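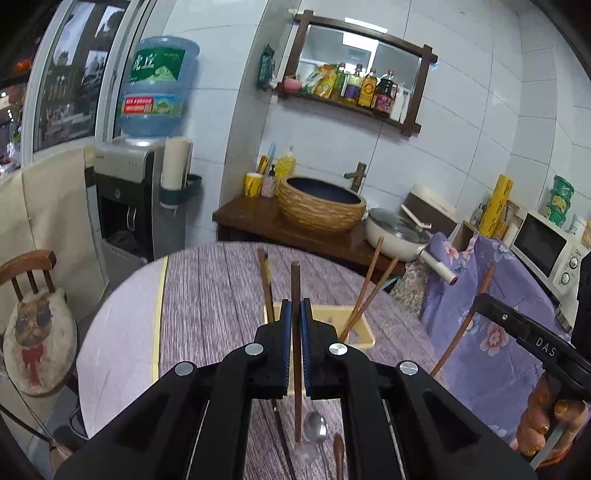 餐桌上的筷子、勺子和木制餐具盒

工单标题:Risach 餐厅晚间订位重复扣减座位
提交人:Samina Khokhar(前厅)
处理人:Prakash Kaimal
优先级:高
状态:已解决,观察中

问题描述
三月起,晚市在 Brolmont 订位系统里经常显示满座,到店一看大厅还空着不少位子。昨晚 19:30 系统提示剩余 2 座,客人打电话来被我们回绝了,后来查桌位图,靠窗那排根本没人订。吧台点单和结账都正常。

处理记录

10:15 Prakash
查看订位日志,晚市座位上限设为 100,实际有效订位只占 38 座。请前厅确认有没有手工锁台。

10:40 Samina
没有锁台。露台三月不开,早就关掉了。

11:20 Prakash
发现客人改时间后,原时段的座位没有释放。改一次占一次,改得越多,可订的越少。取消订单不受影响。

13:05 Prakash
已清除残留占位,晚市余位恢复正常。改期功能先关闭,客人要改时间请取消后重新下单,押金 400 元由后台转到新订单,不用退款再收。

14:30 Eliécer Villanueva(值班经理)
试了一单,押金转过去了,但确认短信里还是旧时间。客人会按短信来,这个得改。

15:50 Prakash
短信模板读的是缓存,已改为读新订单。请再试。

16:10 Eliécer
收到的短信时间正确。套餐备注(忌口、生日蛋糕)没有跟着过去,需要手工补录。

16:25 Prakash
备注不同步另开工单,转给 Gebremedhin Feyisa。今晚之前请前厅把改过期的订单逐个核对备注,尤其是对坚果过敏的那桌。

22:45 Samina
晚市结束,余位和桌位图一致,备注都补了。改期功能什么时候能重新打开,请在本单回复。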